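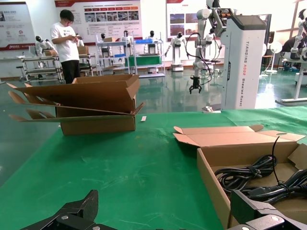
Two open cardboard boxes on a green tabletop.

Treloar beat Varnham by 7 wickets at Zeldale on Saturday to go second in the table with one round left. Varnham batted first and slipped from a good start to 143 all out, losing their last five wickets for 19 runs. Treloar lost both openers early but were never behind the required rate and got home with 11 balls left.

Attendance was 587, up from 433 for the same fixture last season. The final round is at Varnham, where the ground holds 1,200. Tickets are on sale now through the club shop. Members get in free with a current card. The winter nets schedule will be posted before the end of the month, and junior trials are in February.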